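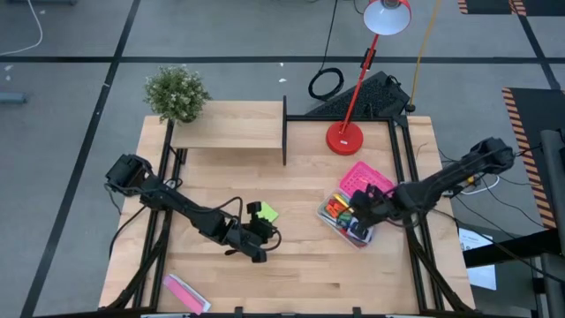 Abb. 4: Heller Holztisch mit zwei schwarzen Roboterarmen; rechts eine durchsichtige Kunststoffbox.

4.2 Handläufe und Wandschutz in den Stationsfluren

Wer einmal einen Vormittag lang auf einer Station in Woltau mitgelaufen ist, ahnt recht bald, wie viel an einem gut gesetzten Handlauf hängt (vgl. auch Arancibia und Medina, die das für Altbauten sehr schön beschrieben haben). Wir haben deshalb 401 Meter Flur aufgenommen und dabei 1127 Stoßspuren an Wänden und Türzargen kartiert, die meisten davon auf Höhe der Bettkanten. Besonders gefreut hat uns, dass die Pflegekräfte so geduldig Auskunft gaben, auch dienstags, wenn die Wäschewagen kommen! In den Abschnitten mit durchgehendem Rammschutz lagen die Spuren deutlich weiter auseinander. Eckprofile wurden gesondert erfasst; sie sind Gegenstand des folgenden Abschnitts.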